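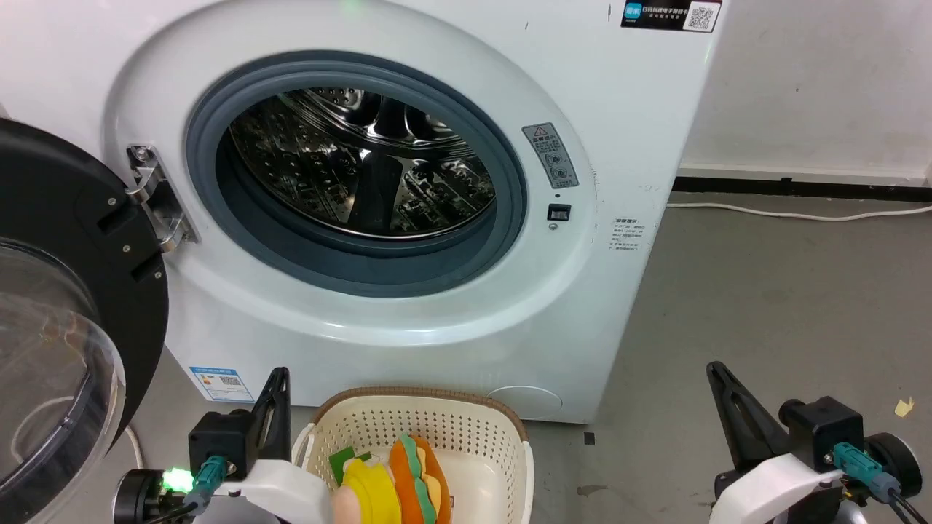 Page last changed: February 4, 2022

Reading time: 3 min

Search the club pages Go

Speaker notes – "What did the laundry task teach us?"
Mervyn Tindall, for the student project evening

Start with the claim on our own poster. It says our students "taught a robot to do laundry." I signed off on that poster and I would like to take it back. Ask who in the room does their own laundry. Then ask how many steps it takes them before the machine even starts.

The task as we wrote it: basket on the floor in front of the washer, door already open, drum empty. Two grippers. Soft toys go from the basket into the drum. That is the whole job. No sorting, no soap, no buttons.

Point at the basket. The toy sandwich is the one everybody likes. It is also a poor stand-in for a wet towel. It has a shape and it keeps it. A shirt doesn't. Liên Phan said this in October and I argued with her for two weeks. She was right.

(Pause here. Let Liên object if she wants to.)

Numbers slide. The team logged 942 attempts. Sounds like a lot. Ask what got varied between them. Lawal Tijani went back through the log, and in 206 of them the basket had been moved from its usual spot. The rest had it in the same place, give or take a nudge. So what we mostly know is how the thing does with one basket in one spot.

Do NOT read out the success rate. People write it down and forget the rest. If someone asks, say it is in the report and that "success" meant the toy crossed the rim of the drum, even if it hung on the rubber on the way in.

Door. We never asked the robot to open or shut it. Ebuka Okonkwo wanted to and I said next term. It's a big door and it swings well out to the left, so the left arm has to work near the glass. Most of our stops were on that side. I would not call that a software problem yet. Could be we just parked the robot badly.

Wian Cele's part, if there is time: the practice scores from Tondum, our simulator setup. Very good scores. I don't trust them. The pretend toys in Tondum don't squash. Wian has a fair answer to this, so hand over the mic and sit down.

What I do think they learned:
Keeping a log that someone else can read.
Writing the task down before running it.
Arguing about what counts as done.

Whether that needed a robot is a question I'd like the parents to ask. I don't have a good answer. Skip this line if we are running late.

Last slide is next term's plan – real clothes, door shut at the start, basket wherever the visitor puts it. Expect worse numbers. Take questions.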